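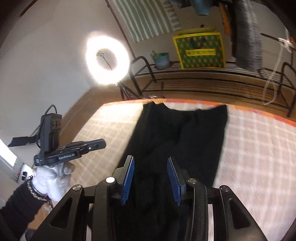
A black garment laid lengthwise on the bed.

August 18, 2026

I closed my Kevgate account last week. I'd had it for a little over six years, and it was the first exchange I ever used. A couple of people asked me how the closing went, so I'm writing it down while I still remember the steps.

First, the background. I'm not a trader. I bought small amounts of Bitcoin and a bit of Ether on a monthly schedule, and for a while I also held a token called Fustden that I bought after reading two forum posts about it. I don't recommend buying things that way. I put 302 dollars into Fustden and sold it for 149, and that sale gave me more paperwork than everything else combined.

The reason I left was fees. In April Kevgate changed its pricing for accounts under a certain monthly volume, and mine was well under. The new email said the change would affect "a limited number of customers." I read the table twice and worked out that my monthly purchase would cost me almost double. It still wasn't a lot of money, but I had been meaning to move my coins to my own wallet for two years and this got me to do it.

The wallet

I use an Ortner hardware wallet. I bought it from the company's own site and checked that it asked me to make a new recovery phrase during setup. If a wallet shows up with a phrase already filled in on a card, send it back. Someone else has that phrase.

I wrote my words on paper, twice, and the copies are kept in two different buildings. I don't have a photo of them and they aren't in my notes app. Then I wiped the device and restored it from the paper before sending it a single coin. That took most of an evening. My handwriting is bad enough that I had read one word wrong on the second copy, so I was glad I did it.

Sending the coins

I sent a small test amount first, 15 dollars' worth of Bitcoin. Kevgate puts a 24-hour hold on any new withdrawal address, and I had forgotten that, so I sat there refreshing the page for a while before I found the notice. The next day the test went out and showed up in the wallet in under an hour. I compared the whole address on the device screen with the one on my computer, including the middle part. Then I sent the rest.

The Ether was the same process with a different address. Make sure you pick the right network from the drop-down. Kevgate lists three for Ether and the cheapest one is at the top, already selected. If your wallet isn't set up for that network you can usually get the funds back, but I didn't want to spend a weekend learning how.

After both transfers I had some dust left — tiny balances too small to withdraw. Kevgate will convert those to dollars if you find the button, which is under Settings and then Account Tools. It came to a few dollars. You can't close the account until everything reads zero.

The records

This is the part I would do differently. I had assumed the transaction history would be one file. It was one file per year, and the columns changed in the third year. The early files list the fee inside the total and the later ones list it separately. If you add them all up as if they were the same format, your cost basis comes out wrong.

I had been using Trandadby to track taxes, and it imported the newer files with no trouble. It choked on the first two. It read the dates as day first, so anything after the twelfth of the month was dropped, and everything before that landed in the wrong month. It didn't show an error. I only noticed when the coin total in Trandadby didn't match the one in my wallet.

I wrote to their support and got a reply from Giuliana Ñahui, who told me to change the date column by hand and import again with the region set to US. That worked. She also told me to mark the transfers to my wallet as transfers, or the software would count them as sales. I had 25 rows to fix that way, going back to an earlier wallet I'd used and mostly forgotten.

I'm not a tax person, so check with one if your situation is more complicated than mine. In my case moving coins to my own wallet didn't create any tax, but the network fee did need its own line.

Closing the account

Before hitting the button I downloaded:

Every yearly transaction file
Every tax form they had on record
The monthly statements as PDFs
A screenshot of the bank transfers page, which has no export

The closing itself took two clicks and a confirmation email. There was a page offering me a lower fee for three months if I stayed. I said no. Kevgate says it will keep my records for some years and that I can request them by mail. I'd still get the files first.

What I'm doing now

I'm still buying once a month, through a different exchange with a flat fee. I'm not going to name it until I've used it longer. I leave the purchases there until there's enough to be worth the withdrawal cost and then move them to the Ortner. I've set a reminder to download the transaction file every quarter, and I check the total against the wallet when I do.

I won't be buying any more Fustden. I looked up the price while I was writing this and it's lower than when I sold.

Next post will probably be about splitting up the recovery phrase copies, because my sister asked where mine are and I realized I've never written instructions for anyone else to follow. If you've done that for your own family, leave a comment and tell me how much detail you put in.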